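Ticket 889: Packing cell, soft goods line, missed picks on plush
Site: Sorkotmont returns hall
Opened by: Hidayah Lumbantobing, packing
Assigned: Thodoris Koutsoukos, Cinetti support
Status: Open, workaround in place

Reported: Arm stops above plush items and asks for operator help. 24 stops on the Friday late shift. Boxed goods run normally.

Checked finger travel and homing. Both within limits. Pads wiped, no change. Log shows the stop code comes from the grasp planner, before any close command is sent.

Compared planner output for several SKUs. Flat and boxed items get a stable grasp width. Rounded plush with flaps or loops gets a different width on each retry, and the planner gives up after 5.
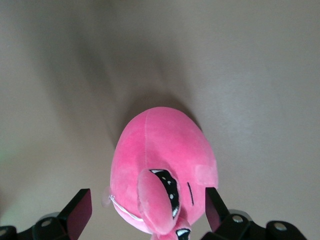 2 min read

Pink plush, fingers open on either side of the body. White cord loop and small tag on the left, soft bump on the right flank close to the finger tip. Suspect the planner is measuring the bump and the tag as part of the body.

Workaround: Minimum grasp width raised for the plush class. Retry limit left alone.

Note from H. Lumbantobing: Before the cell went in, two of us packed this line. Now one person covers it and also tapes and labels. Each stop means walking back from the taping bench to press Resume. The rate target does not allow for that. Please count stops separately from operator idle time.

Reply, Seo-ah So, operations: Agreed. Stops with a planner code will be logged against the cell starting with the next shift. Second packer stays on the late shift until this ticket closes.

Next: Retrain plush class with loops and tags masked. Kimie Hamada to send item list.

Filed under: Cells & Conveyors > Gripping faults
3 comments | 0 shares
Contact the service desk | © Cinetti | Back to top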